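The Long Rest of the Dough

When Pichit Saithong opened his bakery in Otby, he had one oven and a recipe that his neighbors did not like. The bread was too sour, they told him, and the crust was hard for the teeth. He changed the flour two times. Then he changed the thing which he had not wanted to change, the time.

Today his dough sleeps for 30 hours in a cold room behind the shop. It is a long time for a small business. Every loaf that is sold on one morning must be planned two days before, and if it rains and people stay at home, there is no way back.

"You are always baking for a day you do not know," he says.

In July he made 2,000 loaves, more than in any month before. Most of them were the plain wheat loaf, which weighs 700 grams before it goes into the oven. He makes also a smaller one of 500 grams with rye, and he sells it under the name Nilsuwan, after the street where his mother lived.

His old teacher, Chalerm Luangrath, does not agree with the cold room. He lets his own dough stand on the table overnight with a cloth over it – the way he learned it – and he says that the cold makes the taste too polite. The two men have had this discussion for years, usually by telephone and usually late.

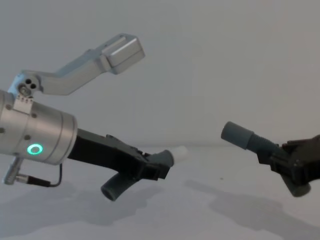
I tasted both breads on the same afternoon, with butter and nothing else. The one from the table was stronger and a little uneven, with big holes near the top. The one from the cold room was milder, and I ate more of it. When I told this to Luangrath, he asked me what kind of butter I had used.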